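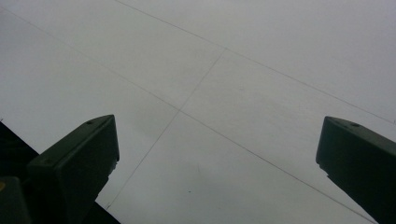 4. Changing over from manual picking to the Zenisar cell

Basutel Handling Systems, Technical Publications
10th July

This section applies to sites where packing staff have until now filled cartons by hand. Complete section 3 (mounting and power) before starting.

4.1 Before the first shift

1. Tell all staff on the line which tasks the cell will take over and which stay manual. On a standard installation the cell picks and places. Carton make-up, label checks and clearing of rejects remain with the operator.
2. Assign one trained operator to each cell per shift. The operator holds the reset key.
3. Set the pick rate to 528 items per hour. Do not start at the full rate of 1,160.
4. Mark the walking route on the floor. It must not cross the reach of the arm.

Note: Sites upgraded in February may still show the old rate menu. Install the Custon panel update first.

4.2 Handover during a shift

1. Press HOLD and wait for the steady amber light.
2. The outgoing operator enters open faults in the log, with the fault code.
3. The incoming operator checks the gripper fingers for damage and the mounting screws for tightness.
4. Remove the reset key and pass it on by hand. Do not leave it in the panel.
5. Press RESUME.

CAUTION: HOLD does not remove power from the gripper. Isolate the cell before touching the fingers.

4.3 Raising the rate

1. Run at the starting rate until the counter shows 3,000 picks without an operator stop.
2. Ask the operators whether rejects can be cleared at the present pace. If they cannot, leave the rate unchanged.
3. Raise the rate by one step in the Hyun menu and reset the counter.
4. Repeat until the required rate is reached.

Note: Reject clearing is usually what limits the line. A second operator may be needed at the higher steps, and rest breaks should be planned again at each one.

4.4 Finger pads

Replace both pads when the counter total passes 4,000 hours. Pads are supplied in pairs and must not be mixed. For part numbers, see section 9.

Contact: Basutel Technical Publications | © Basutel Handling Systems | Back to top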